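Février, 7 h du matin

Bon, j'avais promis de tenir ce cahier tous les jours et j'ai déjà sauté une semaine, tant pis, je reprends par le petit déjeuner. C'est le seul moment où j'ai les idées claires (et encore). En ce moment c'est pain de mie, grille-pain, une saucisse à côté quand il en reste, et je suis contente comme tout !

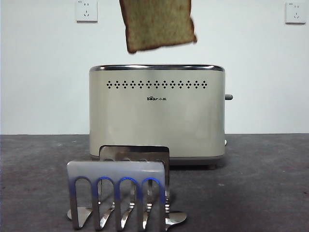
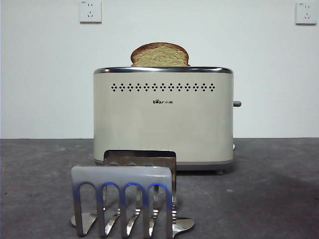
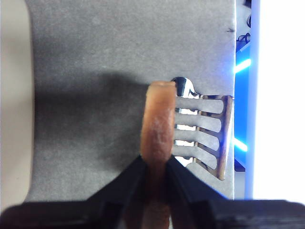
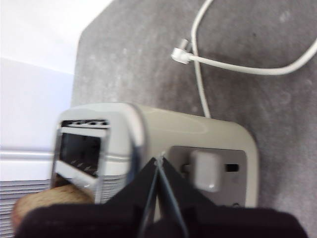 Dalotby m'a répondu sous le billet d'hier que je gaspille le pain de mie en le toastant frais, qu'il faut le laisser sécher une nuit hors du sachet et qu'ensuite il dore deux fois plus vite. J'ai relu ça trois fois. Une nuit dehors, chez moi, avec le radiateur qui tourne ? Je vais retrouver une biscotte. Enfin je veux bien essayer avec une seule tranche, ce soir, sur une grille, et on verra demain matin.

Il me reste un paquet de 500 grammes entamé, donc de quoi faire des expériences. Le précédent a fini en pain perdu, avec trop de cannelle d'ailleurs – j'en avais jusque dans les manches. La recette venait de mon vieux carnet, page 76, celle où j'ai écrit « ne pas doubler le sucre » et où je double le sucre à chaque fois.

Pour la saucisse, je ne sais toujours pas si je la préfère entière ou en rondelles. En rondelles ça tient mieux sur le toast, mais ça roule dès qu'on penche l'assiette, et j'en ai déjà perdu une sous le buffet. Entière, avec une fourchette et un peu de moutarde, c'est plus simple, et puis ça me rappelle les petits déjeuners de la pension à Brullside, où le thé était si fort qu'on n'en voyait pas le fond de la tasse. On y mangeait à 3 sur un coin de table en se disputant le beurre salé. Quel froid il faisait, là-bas ! Mais quel beurre !

Il faut aussi que je m'occupe des miettes. Il y en a partout dès que je sors le pain, je passe l'éponge, je me retourne, il y en a encore. Ce matin j'ai secoué le torchon par la fenêtre et j'ai eu deux moineaux dans la minute, très bien élevés, qui ont tout nettoyé sur le rebord.

À acheter : moutarde, thé, du beurre salé (le vrai), des éponges. Et retrouver le couvercle du pot de confiture, je l'avais encore hier soir.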